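助成でお世話になっている、卓上アーム Clakar の立ち上げと保守の報告です。前回の報告を出したあと、6週間ぶんの話がたまっています。先にざっくり言ってしまうと、アームは動いています。指先の取り付けもだいぶ落ち着きました。ただ、手首まわりの配線とカメラの明るさにかなり時間を取られて、予定していた夜間の連続運転はまだ始められていません。そのあたりの経緯を順番に書きますね。

## 指先の取り付け直し

いちばん手がかかったのがグリッパの指です。前回の報告で「閉じたときに先端が少しずれる」と書いたあれ、原因がわかりました。指の根元の取り付け面に、前の接着剤の残りが薄くこびりついていたんです。指でなでてもほとんどわからないくらいの厚みなのに、先端まで来るとはっきりしたずれになっていて、見つけたときは思わず声が出ました。

やったことは単純で、指を左右とも外して、取り付け面をへらとアルコールできれいにして、ねじを締め直しただけです。締める順番だけは気をつけました。先に片側を本締めしてしまうと、もう片方を合わせるときに必ず引っぱられるので、両方とも仮締めにして、グリッパを全閉にして、先端どうしが面で当たっているのを薄い紙で確かめてから本締めです。紙がどこか一か所でも抜けるようならやり直し。これを何度かくり返して、ようやく紙が均等に噛むようになりました。

そのあと原点を取り直しています。Clakar の原点合わせは、電源を入れた直後にやるのと、しばらく動かして関節がなじんでからやるのとで値がちょっと変わるんですよね。うちでは45分の慣らし運転をしてから原点を取る、という決まりにしました。長いと思われるかもしれませんが、そのあいだに天板を拭いたりログを整理したりできるので、作業の流れとしてはむしろ楽です（お茶も飲めます）。

確認には、机の上に置いた小さな容器へ指を開いたまま近づけて、左右の指の間に対象が入ってくるかを手首側から見る、という方法を使っています。開き幅は対象より少し広め。狭くしすぎると、近づく途中で片方の指が先に触って容器を押してしまいます。

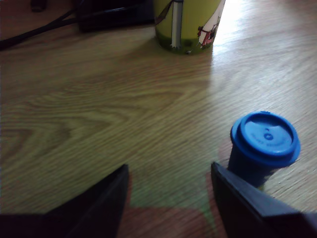
開いたグリッパの指と、右の指のすぐ向こうに立つ青いフタつきの容器

締め直してからの把持回数は、ログの集計で2,059回になりました。途中で一度もねじを増し締めしていません。前の取り付けのときは、しばらく動かすと先端がカチカチ言いだして、そのたびに止めて工具を出していたので、これはかなりうれしい変化です。工具箱をしまっておけるって、いいですね！

ひとつ反省もあります。最初に接着剤の残りを疑わなかったせいで、関節側のバックラッシュをずいぶん長く調べてしまいました。手首の関節を分解する寸前まで行って、念のためと思って指を外したら出てきた、という順番です。次からは、先端がずれたらまず根元を外して見る、を手順書の頭に書いておきます。もう書きました。

## 手首まわりとカメラ

手首のカメラについては、Urbańczyk から届いた取り付け金具に替えました。前のものは少し背が高くて、腕を低くしたときに配線が机の縁に当たることがあったんです。新しい金具は形が素直で、ケーブルの出口も手首の動きの外側に来るので、引っかかりは減りました。

減りました、と書いたのは、ゼロにはなっていないからです。手首をぐっとひねってから低い位置に降りてくるときだけ、余らせたケーブルがふくらんで、ときどき腕の側面をこすります。結束バンドの位置を少しずつ根元側へずらして様子を見ていて、今の位置がこれまでで一番ましです。きつく縛ればこすれなくなるけれど、今度はコネクタに力がかかるので、そこは欲張らないようにしています。コネクタの根元に白い線が出ていないかどうかは、始業のときに必ず見る項目に入れました。

それから、ぶれの話。腕が動いている最中の映像がかなり流れます。止まれば何の問題もないのですが、近づく動作の途中で位置を見直そうとすると、輪郭が二重になって、対象の縁がうまく取れません。露光時間を短くすれば減るのはわかっていて、短くすると今度は窓から遠い側が暗く沈む。窓際の机なので昼は明るさの差が大きく、天板の照り返しもあって、片方に合わせるともう片方がだめになる、の行ったり来たりでした。

結局、折り合いのつけ方としてはこうなりました。

- 接近の途中では位置の見直しをしない
- 対象の手前で一度止めて、揺れが収まってから見る
- 露光は昼の設定と夕方の設定を分けて持っておき、始業時に選ぶ
- 照り返しの強い時間帯は、対象を天板の暗い側に寄せる

止めて見る、というのは動作としては格好よくないし、そのぶん遅くもなります。でも保守の目で見ると、失敗したときにどの時点の映像で判断したのかがはっきり残るので、あとから追うのがとても楽になりました。腕が動いている途中の映像で判断していたころは、失敗の原因が指なのか、カメラなのか、明るさなのか、切り分けだけで午前が終わったりしていましたから。

なお、動作中の映像そのものは捨てずに残しています。流れた映像でも、ケーブルの暴れ方や指の開き具合を見るぶんには十分使えますし、こすれの音がしたときに、腕がどのあたりにいたのかを探す手がかりにもなります。 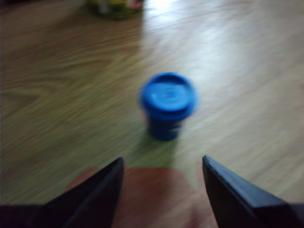 指先はどれくらいで交換することになりそうですか。

運転時間で決めるやり方はとらず、先端の面が紙を均等に噛まなくなった時点で、左右そろえて交換します。片方だけ新しくすると厚みが揃わず、合わせ直しに余計な時間がかかるため、予備も左右の組で持っています。今の組はまだ交換の必要がありません。

前回の打ち合わせでいただいていたご質問なので、忘れないうちに書いておきました。交換の作業そのものは短いです。ただ、そのあとに慣らし運転と原点の取り直しが続くので、半日は空けておくつもりでいます。

## 日々の手入れ

手入れの道具と順番も、やっと固まってきました。潤滑には Brultine を使っています。前に使っていたものは塗った直後こそ滑らかなのに、細かいほこりを呼んで、しばらくすると灰色のねばっとしたものが指のスライド部にたまっていました。Brultine に替えてからは拭き取りが軽くなって、綿棒が真っ黒になることも減りました。塗る量はほんとうに少しでよくて、最初は心配で多めにつけてしまい、はみ出たぶんが指の内側に回って対象が滑る、という失敗をしています。あの日の失敗のログは、集計から外さず「塗りすぎ」の印をつけて残しました。

始業のときの点検は、こんな順番です。

1. 電源を入れる前に、腕を手で軽く動かして引っかかりをみる
2. 手首のケーブルの余りと、コネクタの根元をみる
3. 指の内側を乾いた布で拭く
4. 電源を入れ、慣らし運転をかける
5. 原点を取り直し、紙で先端の当たりを確かめる
6. 昼か夕方か、露光の設定を選ぶ

月曜だけはこれに、ベースの固定の確認が加わります。机に固定しているクランプは、見た目が変わらなくても少しずつゆるむことがあるので、手で揺すって、工具を当てて、というところまでやります。週末をはさんだあとの最初の把持でずれることが多かったのが、この確認を入れてから目立たなくなりました。クランプのせいだったのか、部屋の温度のせいだったのかは、まだ切り分けられていません。冷えた朝に限ってずれていた気もするので、気温も一緒に記録しはじめたところです。

対象物のほうも少し整理しました。しばらくは軽くて小さい容器を主に使います。指の当たりを見るには軽いもののほうがいいんです。重いものだと、左右の当たりがずれていても自重でなんとなくおさまってしまって、ずれが見えにくくなります。軽い容器は、片側の指が先に触ればすぐ傾くので、ごまかしがききません。取り付けのよしあしがそのまま出るので、合わせ直しの翌日はちょっと緊張します。

それと、把持の力。初期値のままだと、薄いものには強すぎました。閉じきったあとも押し続ける設定になっていて、モーターがじわじわ熱を持つんですね。対象に触れてから少しだけ締めて、そこで保つようにしたら、手で触ってわかるくらい熱が減りました。保持の力は初期値の70パーセントにしてあります。もっと下げられそうな感触もあるのですが、下げすぎると腕を振ったときに落とすので、ここは焦らずに詰めます。 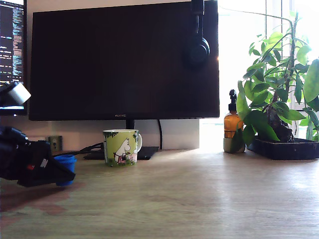 力の設定を変えたときは、必ず同じ動きを同じ速さでくり返して、落とす位置に偏りが出ないかをみています。偏りが出るときは、だいたい力よりも指の角度のほうが怪しいです。角度を直してから力に戻る、という順番にしておかないと、ずれた角度を力で押さえ込むような設定ができあがってしまって、あとで指を交換したときに全部やり直しになります。一度それをやって、設定の値を最初から取り直しました。ああいう日は何も進んでいないようで、手順書だけが妙に厚くなるんですよね。

手順書は、別の人が読んでも同じところまで持っていけるように書き直しているところです。今の版は私の頭の中を前提にした書き方が多くて、「いつもの位置」とか「軽く締める」とか、読み返すと自分でもあやしい。工具の向き、バンドの位置、布の種類まで、書けるものは書きます。とくに締め具合は言葉だと伝わらないので、トルクドライバーの目盛りで指定する形に改めます。

## 腕の可動範囲の取り決め

机の上には腕のほかにも物があるので、ぶつけないための範囲の設定もこの期間に入れました。画面の台座まわりや窓側には、腕が入らないように境界を設定しています。境界は本体側の設定と、こちらの制御プログラム側の両方に持たせました。片方だけだと、設定を初期化したときに気づかずそのまま動かしてしまいそうで、どうも落ち着かないんです。

境界に触れたときの止まり方も変えました。前はその場で急に止まっていて、止まった反動でグリッパの先が揺れ、つかんでいるものが抜けることがありました。今は境界の少し手前から減速して、ふわっと止まります。とはいえ腕を速く振ったときの揺れは残っていて、減速の始まりをもう少し早めるかどうか、ログを見ながら考えています。早めすぎると、端のほうに置いた物に届かなくなるので、悩ましいところです。

机の上の配置も、作業の始めと終わりに見るようにしました。物が少し動いただけで、前の日は通れた経路が通れなくなったりします。境界は固定でも物は動きますからね。配置の記録は上からの見取り図に手で書き込む、たいへん素朴なやり方です。これが意外と早くて、表計算に入力していたころより抜けがありません。
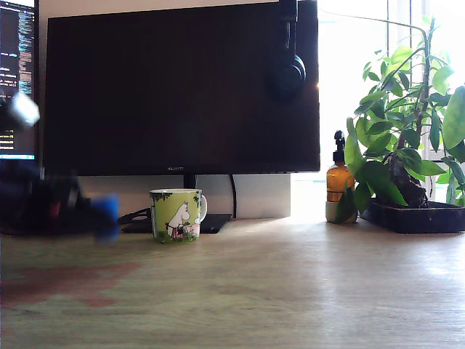
## 遅れていることと、そのわけ

夜間の連続運転は、まだ始めていません。昼の運転を積み上げた時間は70時間以上になりましたが、夜は人がいないので、ケーブルのこすれが残っているうちはやりたくない、というのが私の考えです。こすれが続けば被覆が傷みますし、傷んだまま朝まで動かすのはこわいです。バンドの位置がこれで決まったと思えたら、まず夕方の短い運転から延ばしていきます。

もうひとつ遅れているのが、予備の手首カメラの準備です。Ikeo の作業場で金具の穴を広げてもらう予定が、先方の機械の都合で後ろにずれました。穴を広げるだけなら手でもできるのですが、カメラの向きがそれで決まってしまうので、ここは待つことにしました。届くのは8月に入ってからの見込みです。それまでは今のカメラ一台で回すことになるので、もし壊れたら止まります。そこはリスクとしてご承知おきください。

部品代は予算の中におさまっています。当初見込んでいた手首関節の交換部品を買わずに済んだのが大きくて、その枠の一部を、予備の指と Brultine の追加、それからトルクドライバーに回させていただければと思っています。内訳は別の表にして送りますので、そちらで見ていただけると助かります。

## 次の報告までにやること

- バンドの位置を決めて、ケーブルのこすれをなくす
- 夕方の短い連続運転を始め、翌朝に指先の当たりをみる
- 把持の力をもう少し下げられるか試す
- 境界手前の減速開始位置を見直す
- 手順書の締め付けの項を目盛りの表記に書き換える
- 予備カメラが届いたら、交換して原点を取り直すところまで一度通しでやる

最後の項目は、壊れてから初めてやると絶対にあわてるので、元気なうちに一度練習しておきたいんです。交換にかかった時間も測って、次の報告に載せます。気になるところや、先にこちらを片づけてほしいというものがあれば、予算の表のお返事と一緒に書き添えてください。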